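Home Listen Learn Instruments For Schools Contact

How an Orchestra Tunes Up
Music pages for young readers
Last updated: July

If you arrive early at a concert, you will hear a curious sound before the first piece begins. One long note is played, and then the whole orchestra seems to join in at once. This page explains what the players are doing.
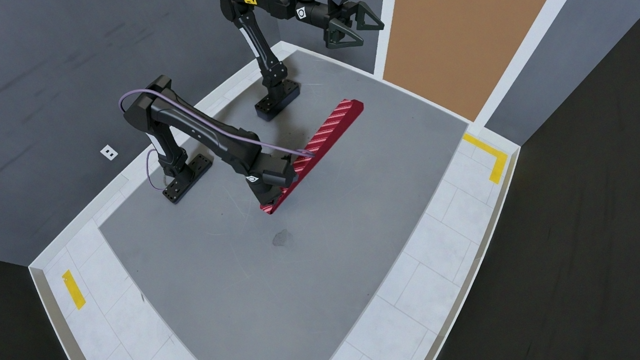
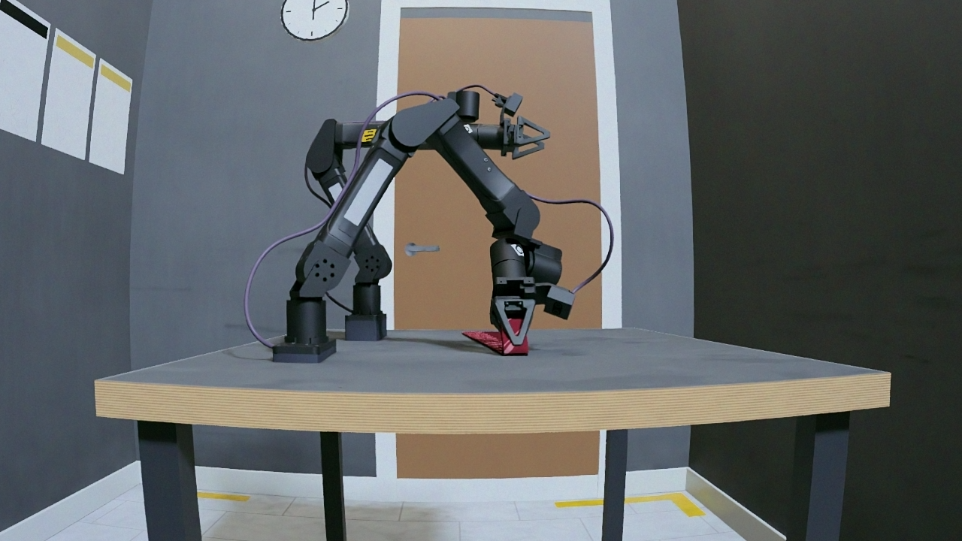
Two robot arms, with something red held in a gripper.

LIRKOV, July

Every musical note is made by something shaking very quickly. It may be a string, a reed, a drum skin or the air inside a tube. We call this shaking vibration. When the vibration is fast, the note is high. When it is slow, the note is low. The word for how high or low a note sounds is pitch.

Before a concert, all the players must agree on the pitch of their notes. If one violin is a little higher than the violin beside it, the two sounds rub against each other and make a wobble in the air. Musicians call this wobble a beat. Tuning is the work of making the wobble slow down until it disappears.

Who plays the first note?

In most orchestras it is the oboe. The oboe has a clear, steady sound that can be heard from the back row of the stage. The player gives a note called A, and the other sections listen and match it, usually one group at a time.

How do they change the pitch?

String players turn the pegs at the top of the instrument. A tighter string gives a higher note. Flute players pull the top joint out a little to make the tube longer, and this lowers the sound. Trumpet players do the same with a small slide. The timpani, or kettledrums, have a pedal that tightens the skin.

Why do instruments go out of tune?

Warm air, cold air and damp air all make a difference. Wood swells and shrinks. Strings stretch, especially new ones. A wind instrument that has just come out of its case will sound low until the player's breath has warmed it — so players often blow through it quietly before they begin.

The hall at Lirkov has 400 seats, and when they are full the air on the stage becomes noticeably warmer. For this reason our orchestra tunes again after the interval.

Try it at home

Stretch 2 rubber bands of the same size around an open box. Pluck them one after the other. Pull one a little tighter and listen to how its note changes. Then try to bring it back to match the other. Please ask an adult before borrowing a box from the kitchen.

Text: Hedvika Hubáček. Checked by Juraj Halás, oboe.

Comments

Sarla Chaudhary: My class tried the rubber bands this morning. The thick ones were much lower than the thin ones. Could you add a part about that?

Cameron Drummond: What happens when there is a piano on stage? My daughter, who is 9, would like to know.

Juraj Halás: A piano cannot be retuned quickly, so the oboe takes its A from the piano and everyone else follows.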